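What should I ask at a robot arm demo day before I book a second visit?

Posted by Denise Ackroyd, August
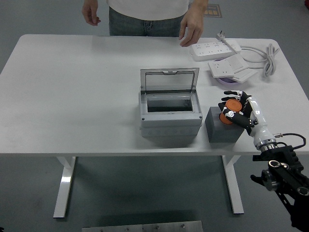
I run the packing side of a small electrical supply shop, and my boss sent me to the open day at Horkar in Plollolthorpe. We put together kits for installers: an enclosure, a power strip, a few fittings, all in one carton. It's 26 different kits at the moment and most of the time goes into picking the parts up and putting them down in the right order.

The demo was an arm with a fingered hand working at a white table, with someone from their side standing across from it. They had an enclosure box with a clear lid, power strips, a socket panel and an orange cup for it to handle. I got to stand there for 14 minutes before the next group came in, and most of that was the talk. I wrote down the name of the sales contact and forgot nearly everything I wanted to ask.

They've offered me a second visit where I can bring our own parts. I'd like to know what to bring, what to ask, and whether a demo like this says much about how it would go in a real packing room. We don't have anyone technical on staff. Budget isn't decided yet.

Answer 1

Itziar Cordero

I went through this two years ago for a shop that packs plumbing parts, so some of it may carry over.

Bring the parts you have trouble with. A cup is an easy shape for a hand to close on. Flat things, thin bags and anything with a loose cord are harder, and if your kits have power strips with the cord attached I would bring several of those, coiled the way they come from your supplier. Bring an enclosure too and ask them to open the lid, put something in and close it.

Ask to see the same job run 200 times without a person touching the parts. They may not agree to all of it, but the answer will tell you something. When I asked at Szczepańska they let me sit with it for a whole afternoon and I came home with a list of every drop.

Other things I would ask:

Who sets it up when the kit changes, and how long does that take?
What happens when it drops a part? Does it stop, try again, or carry on with an empty carton?
How close can your people stand while it's moving?
How is the arm mounted, and can your own bench take it?
What does a replacement hand cost, and how long is the wait?

Get the answers by email afterward. We didn't, and the person we had talked to left in the spring.

Answer 2

plainpacker

Demos are demos. Ask for a customer you can call and skip the rest.

Answer 3

benchside_joe

With 26 kits I would pick your two biggest sellers and only talk about those. We looked at the Irkow system and tried to cover everything at once, and the quote came back so long that my manager never read it. Also measure your table height before you go. Ours were all different.

Comments

Denise Ackroyd: Thanks, this helps. I'm going to take the strips with the long cords and one enclosure in each size. Does the 200 run thing need to be arranged ahead of time?

Itziar Cordero: Yes, tell them a week before so they can block off the time. Take enough parts that you aren't refilling the whole time.

kitroom391: Was there parking? I'm signed up for the afternoon one.

Denise Ackroyd: Behind the building, but it fills up by 10.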